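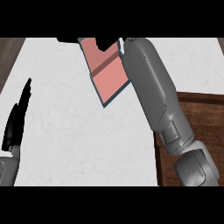
A flat pink object with a teal edge on a marble countertop.

The trade-in quote that shrinks in the mail

Drosex will offer you $149 for a two-year-old phone in less time than it takes to find your charger. Getting the $149 is another matter.

I sent in a Jansen handset in June, with a clean screen and a battery that still lasted the day. Nine days later the offer had dropped to $113. The reason given was "frame wear," a term that appears nowhere in the questions you answer to get the quote. I could accept, or pay the postage to have it sent back. I accepted, which I suspect is how the business works.

Tineke Visser, who ran a repair counter in Tidstead before moving into resale, wasn't surprised. "The first number is an ad," she told me. "The second one is the price."
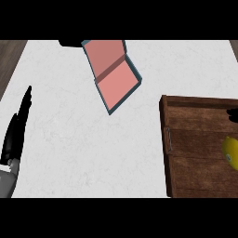
Who checks the grade?

Promis, a smaller buyer, says it regraded 3,080 of the 3,822 phones it received last year. It calls this accuracy. It would not tell me how many went up.

Both firms say trained staff inspect every phone – neither would let me watch. Until one of them does, take your own pictures of all four sides before you seal the box, and get a cash offer from a local shop first. Mine would have paid $120.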